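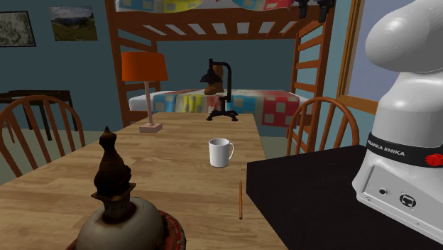 Duván Villca wrote to ask us why a robot needs to see a mug picked up more than once. Wouldn't one good look be plenty, if the robot has such a big computer for a brain?

Science Corner > Machines > How Robots Learn
Reading time: 4 minutes

It's a lovely question, Duván, and to answer it we have to think back to when you were very small. You didn't learn what a mug was from a single mug. You saw tall ones and short ones, mugs by the sink and mugs on the table (and you probably knocked a few over!), and little by little your brain worked out what they had in common.

A learning robot has to do something a bit like that. Each time an arm is guided through a job from start to finish, the computer saves what the cameras saw and how every joint moved. We call that one example. If you showed it only one, it might learn to reach for that exact spot on the table and nowhere else, and then along comes somebody who moves the mug, and the poor thing closes its fingers on air.

So the people on the Sallelent project collect lots and lots. For their mug lesson they gathered 2893 examples, and many of those were made inside a computer, in a pretend room like the bedroom on this page. The arm, the white mug, the orange pencil, even the bunk bed with its patchwork quilts, are all drawn by the computer. In a pretend room you can change the lamp or slide the pencil somewhere new without getting up from your chair, and if a pretend mug gets dropped there's no sweeping to do.

Not every example is a keeper, though. The team looked through them all and took out 484 where something had gone wrong, such as the arm bumping the table or stopping halfway. Then they kept 38 of the good ones hidden away, a bit like a spelling test you haven't seen yet, to find out whether the robot had really learned or had only memorized.

Want to try it at home? Ask a friend to draw a mug 20 times, and make each one different. Then look at them together and talk about how you can tell they are all mugs.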